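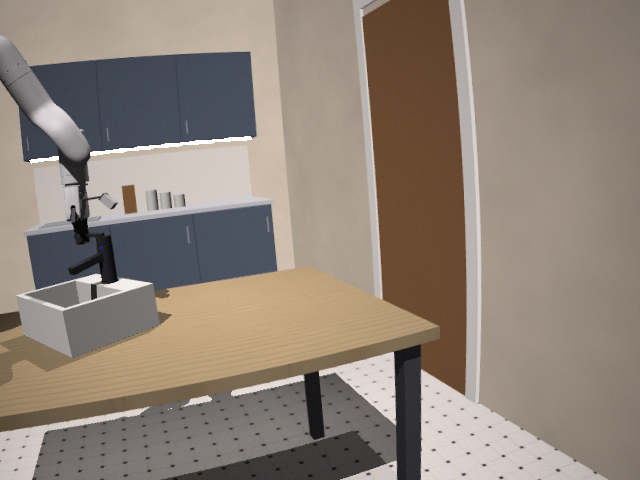 Slate-blue wall and base cabinets with a light wood table and white basin (rendering).

Thursday, September 6, 2018
By the Lorko shop notes desk

Search this site Enter keyword Go

Plant visit: Rundier door finishing, Astavel

Rundier opens its finishing plant in Astavel to trade visitors twice a year. The next date is in November. We attended the late summer session, which covered door machining, sanding, primer, color coat and packing. Assembly is done in a separate building and was not on the tour.

The plant makes painted cabinet doors and drawer fronts for kitchen shops that build their own boxes. Stated capacity is 2,000 doors per shift. On the day of the visit the line was running below that, with a large share of the load in small drawer fronts, which take up hanger space out of proportion to their area.

Board arrives in full sheets and is stored flat for two days before cutting. The storage hall is held at the same humidity as the machining hall. Slab doors are cut and edge-profiled in one pass. Shaker doors are routed from a single thickness of MDF, so there are no joints at the rails to open up later. The inside corners come off the router with a small radius. Square corners can be ordered, but they are finished with a hand chisel and add four working days.

Sanding was the most useful part of the tour for us. The routed surfaces of MDF absorb primer at a much higher rate than the pressed face, and most of the defects we see in bought-in doors start there. Rundier seals the profile first, sands it with 240 grit, then primes the whole door and sands again with 320. The brushes on the second sander are changed by logged hours. Our own shop changes them when the finish starts to look wrong, and we will be reviewing that.

The spray line is a Strobel unit, 155 feet from loading point to unloading point, including the flash-off tunnel and curing oven. Primer and color are both two-component waterborne products. Doors are sprayed flat, back first, then turned and sprayed on the face. Wet film thickness is checked by comb gauge on a test strip at each color change - dry film is measured on one door per batch after curing. The target dry film was posted on the wall but we were asked not to publish it.

Color change takes eleven minutes by the plant's own record sheet. We timed one at fourteen, with a filter replacement included. Orders are grouped from light to dark through the week, so a dark blue or green ordered on a Monday may not be sprayed until the end of that week. This explains several delivery dates we had put down to the carrier.

The color library holds 831 formulas. Each has a painted reference panel kept in a drawer away from light. Panels are read with a spectrophotometer and compared again by eye in a light booth under two lamps. Gray-blues were given as the hardest group to hold, as they can pass under the daylight lamp and fail under the warm one. Customers ordering additional doors for an existing kitchen are advised to send in one old door, because a formula number will match the reference panel and not a door that has spent years next to a window.

Packing is by interleaved foam sheet, face to face, with corner guards. Doors rest for 24 hours on racks before they are wrapped. We asked about imprint marks from the foam, which we have had on two deliveries this year. The answer was that the rest period had been shorter until spring and was lengthened following complaints.

Points not covered: high-gloss finishes, which are bought in, and repair kits. The printed handout lists a touch-up pen in every library color but gives no instructions for use on the profile.

Access notes. Visitor parking is on the north side, past the board delivery gate. Safety shoes are required and are not lent out. Hearing protection is supplied at the machining hall door. The tour runs two hours and includes stairs to the viewing platform over the oven - there is no elevator. Photography is not allowed in the mixing room or the color lab.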